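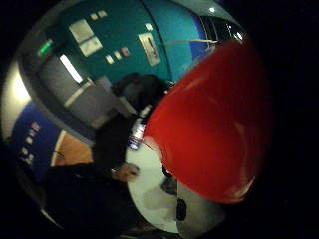 M. Skinner
Study Coordinator, Brillar Project, Rosthorpe

We are looking for people to come and pick things up for us! I know that sounds like a strange thing to ask of a grown adult, but it is the heart of our research, and the folks who came in for the first round mostly left in a good mood (a few asked to come back, and they are welcome to).

The Brillar project studies how robots can learn everyday handling from people who use a hand-held gripper with a camera on it. You hold the gripper, you do the task the way you would naturally do it, and the camera sees roundish, slippery, shiny or awkward things at very close range, with the table and the room bending away behind them. In our first round we collected 3,000 of these short recordings from 221 people. The result that surprised us most was that a robot trained on many people doing a task a little differently coped better with new objects than one trained on our own staff, who had all gotten rather too good at it. So now we want more hands, and we especially want hands that have never done this before.

What you would be doing
A session lasts 90 minutes, with a break whenever you want one. We will show you how the gripper opens and closes, give you time to play with it, and then work through 17 small tasks at a tabletop. Things will get dropped. Please don't start over when that happens, just carry on, as the recoveries are useful to us too.

Who can take part
Anyone 18 or older who can comfortably hold a tool in one hand. Left-handed people, we would love to hear from you, we had far too few last time. Watches and bracelets are fine. Other people may be in the room, and you may show up in each other's recordings, so we go over the consent form together before anything is switched on.

Where and when
Sessions run at our Bukport rooms through November, including Friday evenings until 8. We pay for your time and your bus fare.

To sign up, or just to ask a question, call in at the Bukport front desk and ask for the Brillar sign-up sheet. We answer within 5 working days.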